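Stirnden 问题跟踪
工单：TINDO-腕部视觉前端
标题：手臂停着不动，Tindo 说布在跑
组件：对应点匹配 / 局部位移估计
影响范围：Hullomthorpe 工位，印花布料任务
优先级：高（提交时为低，后来有人看了论文截稿日）
提交人：Hullomthorpe 现场
处理人：Declan Halliday
状态：已合并，待观察

问题描述

布料任务里，Tindo 前端从腕部相机的相邻画面中取对应点，估出布面相对夹爪的位移，再交给后面的策略去决定往哪边靠、什么时候合爪。换到 Hullomthorpe 工位的印花布以后，位移估计会突然跳一下。跳完以后有时自己回来，有时不回来，策略就很有礼貌地跟着那个不存在的位移走过去，在空气里合爪。

关节读数显示手臂静止。布没有人碰。位移估计报出来的方向很一致，幅度也很一致，看着非常自信。

期望行为：布不动，估计值也不动。
实际行为：布不动，估计值认为自己在搬家。

复现步骤

1. 装好印花布，台面照明按工位默认。
2. 手臂移到预抓取位姿，停住。
3. 开前端，不开策略。
4. 等。多数时候什么都不发生，所以请不要边等边看手机，跳变持续的时间很短。
5. 在日志里查位移估计和关节速度同时出现的那一段。关节速度为零而位移不为零，即为复现。

附加说明：换成纯色布没见过这个现象。纯色布有它自己的毛病，见老工单，这里不吵那个。

评论，训练组

先确认一下前端版本。上次有人报类似的问题，最后发现工位上跑的是一个叫 final_真的最终 的分支。

评论，Hullomthorpe 现场

版本是主线。那个分支已经删了，删之前我们默哀过。

评论，Declan Halliday

接手。先把容易的排掉，按便宜到贵的顺序来：时间戳、曝光、相机固定、关节编码器、压缩。匹配算法放最后，一方面它贵，另一方面是我写的。

麻烦现场把静止段的原始画面和关节日志都传到 Baxter 上，不要传转码后的预览。预览里什么都好看。

评论，Hullomthorpe 现场

传了。Baxter 的磁盘又快满了，占地方最多的目录叫 tmp_delete_me，主人请自觉。

评论，训练组

那个目录里是基线结果，别删。

评论，Declan Halliday

排查记录，第一部分。

时间戳：画面与关节读数的对齐没有问题。我故意把关节日志前后错开再跑，静止段的跳变还在原处。手臂在整段里都没动，错多少都是零，这个结论本来坐着想一下就能得出，我选择了写脚本。

曝光：自动曝光锁死以后跳变仍在。锁死以后布上的反光更难看了，次数倒没变多，先记着。

相机固定：让现场把腕部的固定螺钉重新检查了一遍，没有松。用同一段画面里夹爪自身的轮廓做参照，轮廓在画面里稳稳当当。夹爪和相机装在同一个腕部上，所以这一条只能说明支架没晃，说明不了手臂没晃。手臂那边看关节。

关节编码器：无异常。

压缩：原始画面与转码画面都能复现。

到这里，剩下的嫌疑人只有一个，而且他正在写这条评论。

评论，训练组

把策略关掉，会不会是策略的输出反过来影响了前端的滤波？我们有过一次。

评论，Declan Halliday

复现步骤第三步就是不开策略。

评论，训练组

我看的是标题。

评论，Declan Halliday

排查记录，第二部分：匹配。

前端每帧保留 100 个关键点，按描述子最近邻去找下一帧的对应点，然后做一次鲁棒拟合，把不合群的匹配当外点扔掉。这套流程有一个没写在文档里的假定：错误的匹配各错各的，正确的匹配抱团。在杂乱桌面上这个假定一直挺好用，给它发了两年工资，没出过事。

印花布不吃这一套。布上的花是成批印的，同一种花长得差不多，灰花和灰花之间描述子的距离，跟同一朵灰花在两帧之间的距离，差得不多。有一点反光，或者有一点模糊，排名就换了。一朵花被认成邻居，这没什么，外点而已。麻烦的是花纹里一组一组的相似关系：这朵认成右边那朵，旁边一朵也认成它右边那朵，错误匹配于是全部朝同一个方向错，错出来的距离也相近。鲁棒拟合面前站着两拨人，两拨都很团结，其中一拨在撒谎。

拟合选人多的那一拨。多数时候人多的是真话那边。跳变的那几帧里，真话那边因为反光少了一些点，于是少数服从多数，布就跑了。

这也解释了为什么跳变的方向和幅度那么一致。它报的是花纹里两朵相似花之间的相对位置，报得还相当准。作为位移估计它是错的，作为花布测量仪它很优秀。

评论，训练组

那把关键点加多不就行了？

评论，Declan Halliday

试了。两拨人一起变多。

评论，训练组

那把描述子换大一点的感受野呢？看一整片，总不会每一片都一样吧。

评论，Declan Halliday

也试了，有用，但有条件。感受野大了以后，同一平面上确实分得更开。可布不是一整张平的，腕部画面里经常同时看到两片朝向不同的布面，描述子一旦跨过交界，换个角度就变样，交界附近的点基本报废。手臂每靠近一点，报废的面积就大一点。到预抓取位姿的时候，最需要估计的地方正好没有点。

另外一个事一并记下：鲁棒拟合用的是单平面模型。两片布面的时候，它会选其中一片当世界，另一片当噪声。选哪片看当时哪片点多。两片之间来回换，也会产生一种小跳变，幅度比花纹那种小得多，之前混在一起没分出来。

评论，Hullomthorpe 现场

所以我们报了一个问题，你们找到了两个。

评论，Declan Halliday

第二个送的。

评论，训练组

既然是布的问题，现场换块布？

评论，Hullomthorpe 现场

换布可以。论文标题里有“任意布料”几个字，换完布麻烦把标题也换一下。

评论，训练组

撤回。

评论，Declan Halliday

评测方案，改代码之前先定下来，省得改完再挑一个好看的指标。

评测集：Hullomthorpe 工位的 400 段腕部录像，全部印花布，带关节日志。包含静止、慢速靠近、沿布面平移三种动作。快速动作暂不包含，原因见下面的争吵。

判定：用关节读数推算夹爪在这一段里走了多少，与前端给出的布面位移比对。任务里的布在判定窗口内没有外力，二者理应互相抵消。对不上且超出容差的，由人看一遍再定，避免把布自己滑下来的情况算到前端头上。看的人不知道这一段出自哪个版本。

指标：至少出现一次跳变的录像段数。不报平均误差。平均误差在这里非常好看，绝大多数帧都是对的，跳一下就回来，平均完什么都没了。可策略只需要一次错误的合爪。

对照：主线前端原样，不调参。

消融：每个改动单独开，再全开。

评论，训练组

为什么不报平均误差，审稿人会问。

评论，Declan Halliday

放附录。正文里报段数，并且写明为什么。

评论，训练组

人工复看谁来看？

评论，Hullomthorpe 现场

我猜答案是现场。

评论，Declan Halliday

周四之前看完就行。

评论，Hullomthorpe 现场

基线复看完了。400 段里有 59 段出现跳变。有几段争议比较大，布确实垂下来了一点，按规则没算前端的错。看到后来闭上眼睛也是花。

评论，Declan Halliday

收到，谢谢。59 段记为基线，后面不再改判定规则，不管多想改。

改动清单如下。

改动甲，比值检验。最近邻与次近邻的描述子距离太接近时，这个点不参与拟合。教科书做法，主线里原来有，后来某次为了在纯色布上多留几个点给关掉了。提交说明写的是“暂时”。提交人是我。

改动乙，运动先验。用关节读数推出腕部在两帧之间的运动，再投到画面上，得到每个点该去的大致区域，区域以外的候选一律不看。花长得再像，隔着半个画面就别认亲了。

改动丙，双平面拟合。先拟一个平面，剩下的点里如果还能站出第二个平面，就也留下。位移分别给，策略读夹爪前方那一片的。

改动丁，高光屏蔽。过亮的区域不取点。这一条便宜到不好意思单列，但消融表需要它。

评论，训练组

改动乙有作弊嫌疑。前端的卖点是纯视觉，你把关节读数喂进去，再拿关节读数当评测参照，考生和判卷的用同一份答案。

评论，Declan Halliday

这个质疑成立，认真回一下。

第一，先验只用来划搜索区域，区域内怎么匹配、位移估成多少，仍然由画面决定，关节读数不进拟合。第二，循环论证的风险确实在。如果区域划得很窄，前端想错也错不出去，评测里就必然好看。所以做了一个对照：把先验换成一个故意偏的，看前端的输出会不会跟着偏。会跟着走，说明它在抄答案；不跟，说明它还在看布。

结果：偏得不多时不跟，位移估计留在原处，有效点数下降。偏得很多时真匹配全在区域外面，没有点，前端报“无估计”。没有点就说没有点，这是我希望它做的事，主线版本在同样处境下会给你编一个。

第三，论文里“纯视觉”三个字要删。

评论，训练组

“任意布料”呢？

评论，Declan Halliday

那个也再议。

评论，Hullomthorpe 现场

标题还剩几个字？

评论，Declan Halliday

单项结果，定性先写，表等复看完再补。

只开甲：跳变少了，代价很大。印花布上大部分好点也通不过比值检验，毕竟它们都有长得像的亲戚。留下的点稀稀拉拉，静止段还行，一平移就断。策略宁可等，整个任务变得非常安全，手臂停在布前面沉思，什么也抓不到。

只开乙：效果最明显。花纹那一类大跳变基本由它解决，小跳变照旧。

只开丙：大跳变几乎没动。这条对大跳变甚至有一点帮倒忙，说谎的那一拨被认真地收编成了“第二个平面”。单独开的时候不建议看回放，容易生气。

只开丁：好一点点。反光少抢走几个点，真话那一拨站得稳一些。

乙加丙：大小跳变都压下去了。先验把假的那一拨挡在门外，第二个平面才终于是真的第二个平面。顺序很重要，先乙后丙，颠倒过来等于先发身份证再查户口。

全开但甲放宽：目前最好。

评论，训练组

能不能放一张典型画面在工单里？新来的同学看文字以为布是纯色的，问你在说什么花。

评论，Hullomthorpe 现场

附件一张。

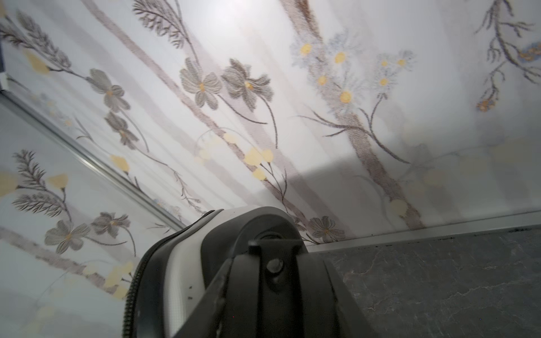 附件：腕部相机画面，印花布的两片布面在金属细条处相接，夹爪位于下方中央

评论，Declan Halliday

拿它给新同学讲正合适。灰色的五瓣花，金属细条上面那片有，下面那片也有，旁边的黄花一团一团，看久了会怀疑自己是不是刚看过这一朵。上方那块高光附近的印花被冲淡了，改动丁屏蔽的就是这种地方。右侧的花纹发虚，那里主线前端照样取点，取得还挺积极。

细条把布分成上下两片，单平面模型碰到的就是这种局面。

评论，训练组

右下那块深灰台面上也有纹路。匹配会不会落到台面上去？

评论，Declan Halliday

会，有过。台面的细纹很淡，落上去的点不多，匹配质量也一般。双平面拟合里它偶尔想竞选第二个平面，目前靠点数门槛挡着。真要解决得上布料分割，那是另一张工单，已开，指派给还没来得及拒绝的人。

评论，训练组

夹爪自己呢？黑白相间，边缘很清楚，要是我当关键点我就选那儿。

评论，Declan Halliday

夹爪区域从第一版起就用固定遮罩盖掉了。盖掉之前 Tindo 最喜欢的物体就是自己的夹爪，永远跟得上，永远零位移，满分。

评论，Hullomthorpe 现场

遮罩是按旧夹爪画的吧？

评论，Declan Halliday

……查了，是旧的。左侧那道带棱的黑条没盖全，棱上会冒出几个点。手臂静止时它们投“布没动”的票，刚好投对了；手臂一动，它们还投“没动”。遮罩已重画。所有消融用新遮罩重跑，基线也重跑，不然不公平。

评论，Hullomthorpe 现场

重跑的意思是我重新看一遍。

评论，Declan Halliday

基线只需要看判定变化的段。

评论，Hullomthorpe 现场

看完了。基线换遮罩以后跳变仍是 59 段，没有哪段变了判定。白看一遍，至少可以写进论文，显得严谨。

评论，Declan Halliday

最终结果，新遮罩，评测集不变，判定规则不变。

主线前端：400 段中 59 段出现跳变。
全开版本：400 段中 6 段出现跳变。

剩下的这几段我逐个看了。共同点是手臂沿布面平移，位移的长度恰好接近花纹里相似花之间的间隔，先验区域里于是同时装下了真花和它的替身。区域再收窄可以把它们也治好，但收窄以后对手眼标定的误差就很敏感，标定稍微旧一点，真匹配先掉出去。试过了，不值。宁可留着这几段，在论文里老老实实列出来。

另外记录几个负结果，以免半年后有人（很可能还是我）重新发明：

一、加关键点数量。无效，原因前面写过。
二、时间平滑。曲线好看了，跳变变成了缓坡，策略被骗得更从容。
三、让拟合在两拨人里优先选位移小的那一拨。静止段完美，平移段灾难，等于规定布永远不许动。
四、在印花布上重新训练描述子。训练集上分得很开，换一块花色就回到原形。这一条本来可以单独写一篇论文，好在没写。

评论，训练组

第三条我当时觉得挺聪明的。

评论，Declan Halliday

我也觉得，所以才写进负结果。

评论，训练组

快速动作的事还没说清楚。评测集里不含快速动作，审稿人会说你挑软柿子。

评论，Declan Halliday

没挑，是真不行。快速动作下腕部画面拖影，先验算出来的区域也跟着变大，大到把邻居们全请了进来，改动乙等于没开。主线前端在快速动作下同样不行，两边都不行的时候比谁更不行没有意思。论文限制一节写明：方法只在静止、慢速靠近、平移下验证过。策略侧加了一个条件，腕部速度高于阈值时不读位移估计，等慢下来再读。

评论，Hullomthorpe 现场

这个条件上线以后，手臂每次快到布跟前都会顿一下，来参观的人问是不是卡了。

评论，Declan Halliday

告诉他们它在认花。

评论，训练组

合并之前还缺什么？

评论，Declan Halliday

缺这些：

比值检验的阈值写进配置，不许再硬编码，不许再写“暂时”。
遮罩文件跟夹爪型号绑定，加载时型号对不上直接报错退出。
前端没有估计时返回空，策略收到空必须停，不许拿上一帧的值充数。这一条改的是策略侧代码，训练组请认领。
消融脚本和判定表入库，连同被否掉的争议段。

评论，训练组

认领。另外发现策略收到空值时原来的处理是当作零，而零的含义是“布没动，继续合爪”。

评论，Hullomthorpe 现场

那以前那些在空气里合爪的，有一部分是这个？

评论，训练组

有一部分是这个。具体多少没有单独统计，旧日志里空值和零已经分不开了。

评论，Declan Halliday

请把这句原样写进论文附录。前端跳变的段数不受影响，评测时策略是关着的。但任务成功率的旧数字不能再拿来跟新版本直接比，要比就两边都用改过的策略代码重测。

评论，训练组

重测要占 Baxter。

评论，Hullomthorpe 现场

重测还要占 Hullomthorpe，顺便占我。

评论，Declan Halliday

十二月再排，先合并前端。

评论，Declan Halliday

前端改动已合并，策略侧空值处理随后合入。工单转为待观察，现场再遇到静止段跳变请直接在下面贴日志，连同当时的标定文件，别开新工单。

评论，Hullomthorpe 现场

跑了一上午，静止段没有跳变。平移有一次报“无估计”，手臂停了，日志已贴。查下来是标定文件还在用换夹爪之前的那份，已重标。

评论，训练组

标题定了没有？

评论，Declan Halliday

暂定“重复花纹布面上的腕部视觉位移估计：运动先验与双平面拟合”。没有“任意”，没有“纯视觉”。有意见的在稿子里批注，别在工单里改。

评论，训练组

Baxter 磁盘满了，消融脚本没推上去。tmp_delete_me 到底能不能删？

评论，Declan Halliday

基线结果移到正式目录以后可以删。移完在这里回一声。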